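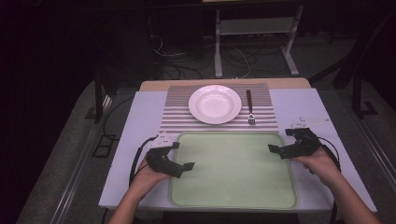

Kevton Long Box Sleeve, Magazine Size (Pack of 22)

Archival storage sleeve for magazine-format comics, fanzines and oversized anthologies. Clear polyester, open at the top, no flap and no adhesive.

Specifications
Material: uncoated polyester film, 3 mil
Interior width: 9 in
Interior height: 11 1/2 in
Item code: KV-191
Sleeves per pack: 22

Fit
Suits most black-and-white magazine comics from the 1970s onward, stapled or square bound. Issues with more than 100 pages should go in the gusseted version. Standard and golden age comics will shift inside this sleeve and are better stored in the narrower sizes.

Use
Insert the backing board first, glossy side out, then slide the comic in spine first. Do not tape the opening. Store upright in a box with the open edge at the top, away from direct light. Replace any sleeve with a split seam.

Compatibility
Fits the Pladham and Nero magazine boxes. Does not fit the Živković slim drawer, which is 3/8 in too shallow.

Ordering
Sold by the pack or by the case of 800 loose sleeves. Case orders ship flat in two cartons. The next case shipment is due in September; single packs are in stock. For trade terms, contact Dragica Delić in the sales office. Questions about sizing go to Arwel Bowen.

Returns are accepted on unopened packs only.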